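Ticket 961: Waitlist emails going to families already enrolled
Opened Tue 24 August by Benedicta Abubakari, Murkden Preschool
Product: Pruvgate enrollment module
Status: Pending customer

Every family in our Toddler and Pre-K rooms got an email this morning saying their child is number 108 on the waitlist. All of them. Same number. It's quite a popular spot. We have 41 children enrolled and I have now spoken to what feels like twice that many parents.

Steps tried so far:
- Logged out, logged in. Still 108.
- Turned off "Send waitlist updates." It turned itself back on.
- Read the help page, last revised when the buttons were a different color and in a different place.

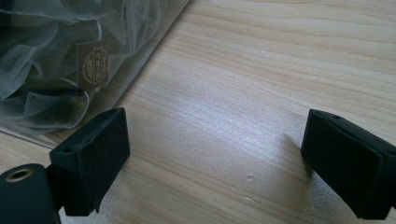

Photo: Murkden Preschool

Update, 11:20. Found something. The Toddler room's age cutoff is set to September of next year, so the system thinks the whole room is too young to attend, including the ones currently attending at some volume. I changed the date and saved. The Toddler families now show as enrolled. Pre-K still shows as waiting, and one father has asked whether he should come and collect his waiting daughter.

Update, 1:05. Pre-K has the right cutoff, so it must be something else. Error 94 appears when I open the room list. The help page skips from 93 to 95.

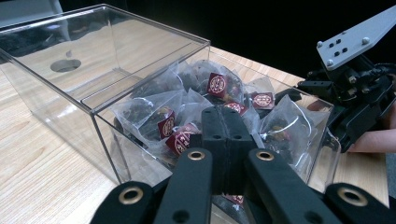

Kuo-hua Yeh: Thanks, Benedicta. Error 94 means two rooms share one template. Your Pre-K room was copied from Toddler, so it kept the old cutoff behind the scenes even though the screen shows the new one. Please go to Rooms, Pre-K, Advanced, and click Detach. Then run Rebuild Status. I've paused outgoing mail on our side until you confirm.

Reply, 2:40. Detached and rebuilt. Pre-K is enrolled again. Please leave the mail paused until I've written the apology, and could someone add 94 to the help page?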